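About Kasska

Kasska supplies cups, pens and markers to offices, schools and meeting rooms. We started in two rented rooms in Trancombe and we are still in the town, now with five staff. The range runs to 244 lines, most of them things people use every day and only think about when the cupboard is empty.

Before a line goes in the catalogue we have it out on a plain white table for a while. A cup has to stand up straight and take a pen without going over. Paper cups are our oldest line and still the one we reorder most. 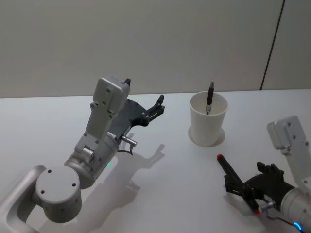

Mariama Acheampong

I look after the range and write most of what you read on this site. I came to Kasska from a school office, where we kept our pens in whatever was to hand, and that is still how I judge a cup. We don't sell desk tidies. A cup does the same job, takes up less room and can be replaced for pennies.

Markers are harder on a cup than pens are. They are thicker and most of the weight is at the cap end – so a cup that is fine for biros may not suit them. We list which of our cups we would use for which. 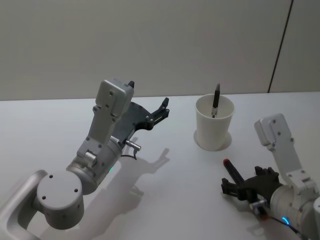 Alhassan wrote to say that his office at Lerley had gone over to one cup per desk, and that the pens now stay where they are put. He would still like a heavier base on the tall size, and he asked whether we would sell the cups in fours. We do now – packs of 4 were added in June.

Orders placed before noon are packed the same afternoon. Pens travel in their own inner box, and cups are stacked rim up in sleeves.
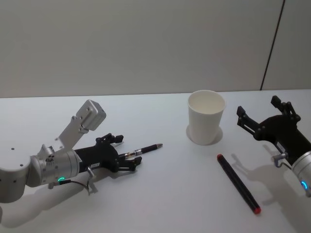
PENS AND MARKERS

Black is the colour we sell most. Every pen we stock is tried on copier paper, on card and on the back of an envelope. If one skips on any of them we send the batch back. Samples are free to schools, up to 2 of each line.

Kasska, Trancombe | Contact us | © Kasska. All rights reserved | Back to top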